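Hidar Bench Kit for Dish Handling

The Hidar bench kit is sold to labs, TAFEs and small workshops that want to find out which kitchen chores an arm can manage today. It is a development kit. It will not do your washing-up.

What it handles now: rigid plates, one at a time, moved between a rack and a flat surface. Stacked bowls, cutlery and glassware are not supported. The arm is bought separately. Our Bilel software works with any two-finger gripper and a wrist camera.

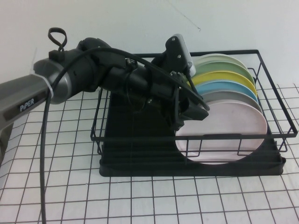 PiPER arm at the dish rack, six plates, grid mat underneath.

Plates standing close together are still the hard part. The fingers need a gap to get either side of a rim, and plates of the same colour are harder for the camera to tell apart. In our April trial we ran 500 single-plate lifts and 7 ended in a drop. A person is much faster — allow about 2 minutes to empty a small rack.

Included: Bilel licence, printed grid mat, setup guide and the Lozano practice set of recorded lifts. Plates and rack are not included. Use plastic plates while you are learning.

Keep the bench clear of people while the arm is moving, and check that cables have enough slack before each run.

Order code 607. Current version October 2024.

Share (2) | Comments (7)

Contact Staditura sales | © Staditura | Back to top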